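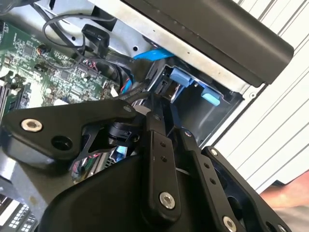

So I finally opened up the old desktop. It has been sitting under my desk since we moved to Gratindale, making a noise like a hair dryer in a coffee can, and every time I did a video call with my sister she asked if I was vacuuming. I kept saying I'd get to it in September, and then September came and I had run out of excuses (and out of disk space, which was the real push).

The plan was pretty small. Blow out the dust, put in a second drive, maybe find out which fan was doing the complaining. I figured an hour. Ha!

First thing, the side panel. Mine has thumbscrews in theory, but whoever had the case before me must have tightened them with a wrench, so I ended up with a screwdriver and a rubber band and a fair amount of language. Once it was off I laid the whole thing down on its side on an old bath towel and just looked for a while. I always forget how much stuff is in there. The green board with all its little black chips, skinny wires in red and white going off to who knows where, bare metal all around it. It looks like a town from an airplane.

I took a bunch of pictures with my phone before touching anything, and I cannot recommend this enough. Last time I worked on a computer I was very sure I'd remember where the front panel wires went, and then spent an entire evening with a power button that did nothing. Kalliopi Gavalas, who I used to share an office with, taught me to put a scrap of masking tape on every cable and write on it where it came from. I did that too this time. My handwriting on tape is terrible but I could read almost all of it.

Okay, cables. Can we talk about cables? There's a light blue SATA cable in there that I'm very fond of, purely for being light blue. You can follow it with your eye until it ducks under the dark ones, and after that you're on your own. I'd love it if they were all different colors. Black on black on black in a metal box is no fun when you're over forty and your reading glasses are in the kitchen.

Getting the SATA plug off the old drive was the part I was dreading, and it was fine. There's a tiny metal clip on mine that you press with a fingernail and then you pull on the plug itself. Pull on the plug! I have pulled on the wire before and I'm not proud of it. The power connector was another story. It hadn't been moved in years and I had to wiggle it side to side, a hair at a time, with one hand holding the drive still, until it let go all at once and I whacked my knuckles on the case. Little scrape, nothing serious, but do watch those metal edges.

Then dust. So much dust! I carried the case out to the back steps and used a can of air and a soft paintbrush, holding the fan blades with a finger so they wouldn't spin. The gray stuff that came out of the power supply could have knitted a mitten. Evdokia Theodorakopoulos from next door came to the fence to ask if something was on fire.

The new drive is from Multotum, nothing fancy, and it came with no screws at all. None in the box. I dug through my jar of leftovers and found 4 that fit, one of which doesn't match and is a bit too long, so it has a washer under it. I can live with that. While I was in there I pulled the memory sticks, gave them a quick puff of air, and pushed them back in until both ends clicked. They need more of a shove than feels polite.

Putting it back together went faster than taking it apart, thanks to the tape. I bundled the extra wire with a couple of twist ties from the bread drawer so nothing could flop into a fan, and I left the side off for the first start, in case.

It started! Well, the second time. The first time I'd left the switch on the back turned off, and I had a very bad minute before I spotted it.

The noise turned out to be the rear case fan, by the way. It's quieter clean, but there's still a tick in it when it's cold, so I have a replacement coming and I'll have to open the whole thing up again when it gets here. I'm leaving the masking tape on. The new drive shows up fine and I've been copying photos over since supper, 1317 of them in the first folder alone, mostly of the dog.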